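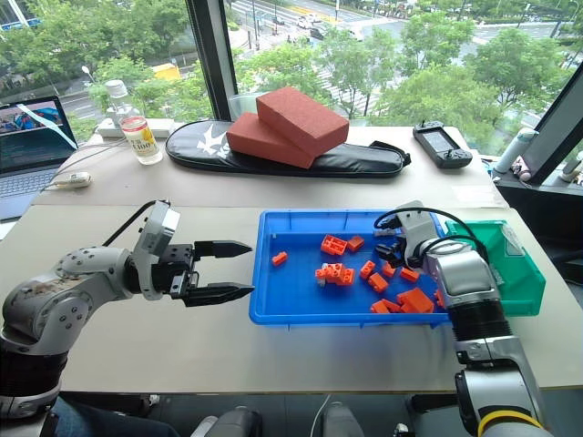
**What is the best way to sort a big mixed lot of toy bricks, by colour or by shape?**

By shape, if you plan to build with them. Colour is easier for the eyes, but then you must search a small piece inside a heap of pieces that all look the same.

---

**boltska_mum** wrote:

I put the question and the short answer on top so new people find them. Now my own case. In May I bought a used lot, 900 pieces, from a seller in Drurine. They came in one sack. My son and I began with colour, because it is quick and he can help. Now I have a shallow tray with only orange and I am not so sure any more. When he asks for a small single brick, I need to push everything to one side to find it.

Should I start again by shape? Or finish the colours first?

---

**Numov_attic** wrote:

Don't start again. Finish the colours, then divide only the colours where you have many. I have a colour with 507 pieces (red, I was a bit mad that year) and this one is divided in flat, square and long. The colours with few pieces stay together, it is enough.

---

**lbaird** wrote:

I disagree with the answer at the top, at least for small children. My daughter is 7 and she builds by colour. She wants an orange house, so she takes the orange tray and she is happy. If I sort by shape she has to open every box.

For adults who follow a plan, yes, shape.

Lewis Baird

---

**Numov_attic** wrote:

@lbaird But a child grows, and then you sort everything a second time.

---

**lbaird** wrote:

Then I sort it a second time. It is a pleasant evening with the radio on.

---

**coskun_k** wrote:

My question is a different one: do you take the bricks apart before sorting? In the tray on the top of the page there is a stacked cluster with a whitish-grey piece in it, together with the orange. In which box does such a cluster go?

I always take apart first. My wife says it is a waste of time, we have this discussion every winter.

---

**boltska_mum** wrote:

@coskun_k I keep them together if my son made it. If it came like this in the sack, I take it apart. For the thin flat ones I use the edge of an old plastic card, my nails are finished already.

---

**tilda77** wrote:

About the tray: shallow with a rim is very good for the sorting itself. The pieces lie next to each other and you see the small ones at once. But it is bad for keeping, they must go into something deeper after. I tried with trays on a shelf for 2 weeks and the cat ended it.

For keeping I like translucent bins, as you don't need labels. Mine are from Coşkun, the household shop, not our member :)

---

**coskun_k** wrote:

No relation, sadly. I would ask for a discount.

---

**boltska_mum** wrote:

Thank you all. I will finish the colours and divide only the orange and the white, these are my biggest heaps. @tilda77 do your bins have a lid, and do they stand well on each other when full?

---

**tilda77** wrote:

With lid, yes. I stack three, higher than this they begin to lean.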